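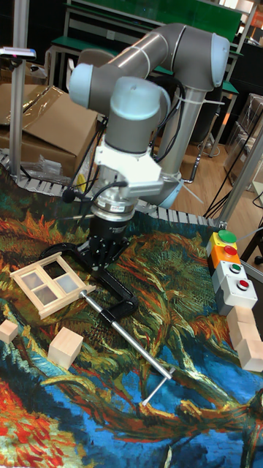 Ottó Szekeres wrote to me after my last post that a smoke alarm over ten years old is basically a ceiling decoration, and that I should go and read the back of mine before I wrote another word about fire safety. So I did. I got the step stool out (28/01/2018, a Sunday, in my pajamas) and twisted the hallway one off its plate, and the date stamped on the back was older than my marriage.

I've pushed that test button every couple of months for years and felt very responsible about it! But the button mostly tells you the battery and the horn are working. The part that senses smoke gets old and dusty, and a loud beep doesn't prove much about that. I sort of knew this. I just never connected it to the yellow thing outside my own bathroom.

Anyway, the bedroom one was the same age, they must have gone up together when the house was sold, and the basement didn't have one at all. There was a round plate with two screws and a bit of wire. I have no idea how long we've lived like that.
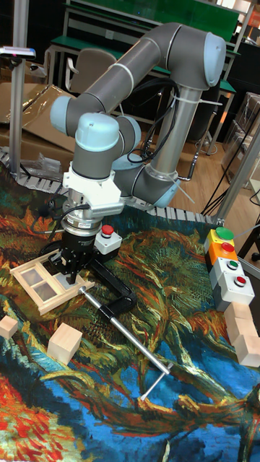

On Monday I went to the hardware store on Lengyel Street, where Ernő Illés talked me out of the cheapest pack and into the kind with a sealed battery. I also picked up two carbon monoxide alarms, one for outside the bedrooms and one for the basement. Our furnace is gas and so is the water heater, and up to now we'd been relying on the fact that we felt fine – which is a terrible system with a gas you can't smell.

The whole lot came to 197 dollars. I winced. Then I remembered what I spent on lights and wrapping paper in December and stopped wincing.

Putting them up took most of an evening. The old screw holes didn't line up with the new plates, naturally, and I dropped an anchor down the heating vent, where it still is. The instructions said to keep the smoke alarm well away from the kitchen, so the hallway one moved further down toward the bedrooms, and so far it's stayed quiet through bacon. 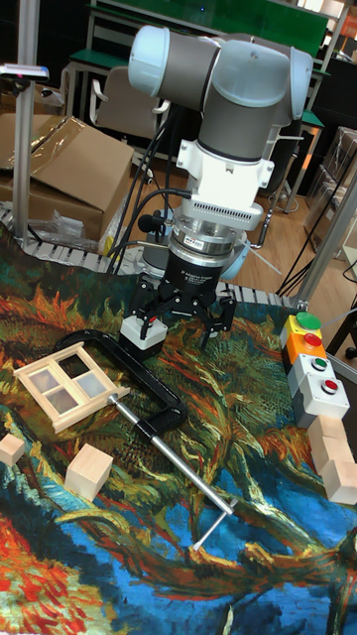

We did a drill too, which the kids thought was hilarious. My youngest stopped to find her slippers, then went back for the other slipper. The meeting spot is now the mailbox, because the first one I picked was the garage door and my husband pointed out that the garage is attached to the house. Fair.

Second try went better, though the upstairs window in the back room is painted shut and I need to deal with that before the weekend. If you've got a trick for freeing one without cracking the glass, please leave it in the comments. I've been at it with a putty knife and so far I've only made a mess of the sill.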